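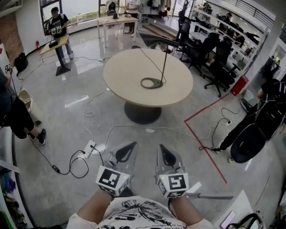
Cable routing in the open-plan room at Prirkport comes up for review in December, and the floor is where most of the work lies. Wall sockets were placed for desks along the perimeter, while present use is concentrated in the middle, at the round table. Supply to that area therefore runs over open tile. The long white lead passing the table towards the back is the typical case: it follows no wall, has no cover and lies across a walking route. Black leads looped at a power strip are a separate fault. Slack of that kind should be coiled and tied at the strip, with any adapter kept beside it. Where a bundle crosses the red floor tape, the crossing is to be made at a right angle and covered.

Wyn Gittins has specified a low-profile rubber cover, 8 mm high at the centre, in lengths that can be cut on site. Gument quoted 2,935 for the full run, fitted, and the price holds until the end of the month. Floor boxes were considered and dropped, as they would mean lifting tile and closing the room for 10 working days.

Until the covers are fitted, the following applies. Power strips stay on the floor, label side up, and are not linked one to another. Leads over 3 metres are signed out from the Prultow store and returned coiled. The fire extinguisher by the wall keeps a clear approach at all times.

Lighting is outside this job. The long ceiling fittings were checked under the Woldegiorgis maintenance contract and need no change, though the switching will be split so that the rows nearest the windows can be turned off separately.
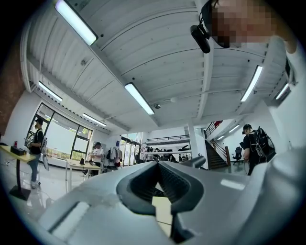 Ceiling panels and long light fittings, with the windows to the left.

Corrections to the socket plan should go to Kobina Boateng before the order is placed. Marked-up paper copies are accepted.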